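Jusbridge Self Storage
Frequently Asked Questions
Updated Wed 24 August

What sizes do you have?
Small, medium, large and the Nandari wing, where the units are tall enough for a couch on its end. If you're unsure, rent the one above the one you think you need. People are bad at guessing the volume of their own belongings, and the ones who own a lot of books are the worst.

How many units are there?
300. They are numbered in the order they were built, so 19 is nowhere near 20. There's a map by the front desk and another one by the elevator. The one by the elevator is newer.

When can I get in?
The gate takes your code from 6 in the morning until 10 at night. The office keeps shorter hours and closes for lunch. If you're inside when the gate shuts, it will still let you drive out, but an alarm goes to Kanyarat Kaewkla's phone, and she'd like you to know that she goes to bed early.

I forgot my code.
Come to the office with a photo ID. We can't give it out over the phone, including to your husband, your sister or the very convincing man who called in January.

Do I need my own lock?
Yes. We sell disc locks at the desk. You can bring one from home as long as it's a real padlock. A bicycle cable is not a padlock. We've had that conversation enough times to put it here.

What can't I store?
Gasoline, propane, paint thinner, fireworks, ammunition, tires in quantity, anything alive, anything that used to be alive and isn't furniture. No food either. "It's sealed" is what everybody says about the rice.

Can I keep a car in there?
Only in the drive-up row, and only if it runs, is registered and doesn't drip. Put cardboard under it anyway.

Is it climate controlled?
The main building is. It stays between cool and mild all year, and the dehumidifiers run day and night -- you'll hear them. The drive-up row has whatever weather you have. Leather, photographs, guitars and wooden furniture you care about should go in the main building. Patio chairs will live.

How should I pack?
Heavy boxes on the bottom, mattress on its side in a breathable cover, and leave yourself a path to the back wall. The thing you need will be at the back wall. Write on the sides of boxes instead of the tops, and try to use words that will mean something to you a year from now. "Misc. 2" won't.

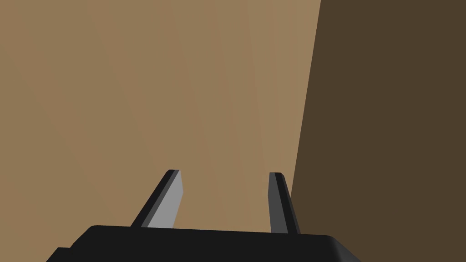

Computer rendering. Black, matte finish.

Can I run a business out of my unit?
You can store stock. You can't meet customers, hold a yard sale, rehearse, weld or nap. Deliveries are fine if you're there to sign for them. We don't sign for anything after the business with the ice sculptures.

Can I share a unit with someone?
Sure, but only one name goes on the lease, and that person pays the bill and holds the right to throw the other one out. Pick carefully. We've seen a few friendships end by the loading dock, one of them over a treadmill.

Do you sell insurance?
We require it and don't sell it. Check your renter's or homeowner's policy first; many of them cover stored goods up to a limit. Bring us a copy of the page that says so. The whole policy is too much paper and we won't read it.

What happens if I pay late?
There's a grace period of six days. After that comes a late fee, then your gate code stops working, then you get a letter with a lot of capital letters in it. If you're in a bad spot, call before the letter. We can often split a month into two payments, and we'd much prefer that to an auction, which takes up a Saturday and attracts people who want to be on television.

How do I move out?
Give us two weeks' notice, clear everything, sweep, and take your lock off. A unit with a lock on it is still rented as far as the computer is concerned, even if there's only a broom inside. Leave the broom by the desk if it's one of ours.

Where do I park the truck?
The loading dock is off Maes Street. Ignore your phone if it sends you down Sorkero Lane: that gate has been welded shut for years and there's no room to turn around. The neighbors have a fence they've repaired more than once, and they know where you were headed.

Do you have carts?
Yes, by the elevator. Please bring them back down.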